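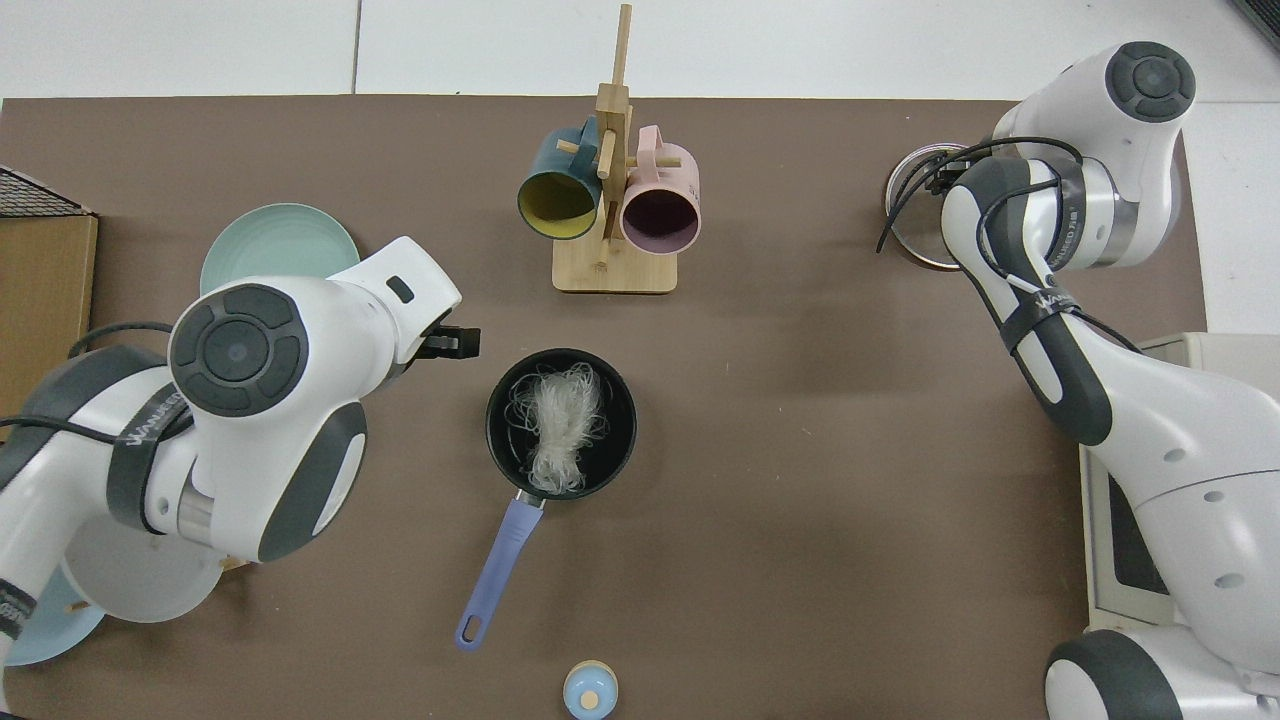 Yareli Galindo was already on her second coffee when I got to Pliver on Monday, and she wanted to talk fingertips.

"Everybody asks me about the arms," she said. "Ask me about the grippers!"

So I did. Her team has been comparing two sets of fingers, the stock ones and a softer pair from Quintero, on kitchen stuff: mugs, plates, a small saucepan with glass noodles in it. They've logged 686 grasps so far, nearly all of them by the same two people (Yareli and her lab mate, Yolotzin Ibarra).

The plates surprised me. I figured noodles would be the nightmare. "Noodles are fine, you just pinch," Yareli told me. "A plate lying flat gives you nothing to get under. The stock fingers skate right off the rim."

And the mug tree? She laughed. "With the Quintero pair we dropped 16 mugs in April. They hang on to the handle great, and then they don't let go when you want them to."

Yolotzin still votes for the stock set. They're trying the saucepan handle again after lunch.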